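Chapter 6
Packing the Fragile Things

In August, Clementina Aguiar moved from a house in Karnstead to two rooms in Vostbridge. She packed her books in one evening. Her dishes took three days, and still she lost a soup bowl. This chapter is about the work before the box is closed: sorting, wrapping and deciding what goes first.
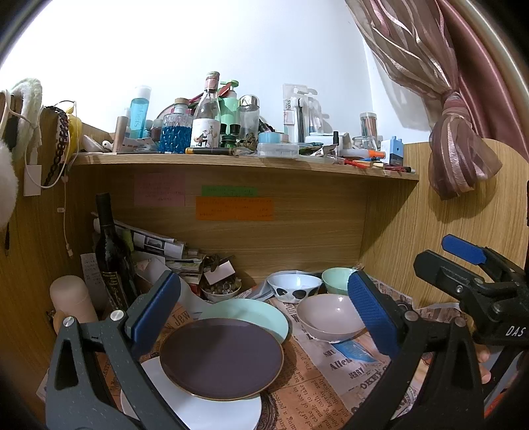

A good packer begins with the shapes. Flat pieces travel together, standing on their edges, and deep pieces travel in another box. On a desk covered with printed paper, three plates may overlap while the bowls wait farther back, and already the two groups are clear. Small things, such as a bowl of beads, need a lid or a bag before they are moved.

Paper comes next. One sheet between two plates is enough for a short journey -- for a long one, use two. In section 6.1 we learn to fold the sheet from its corner.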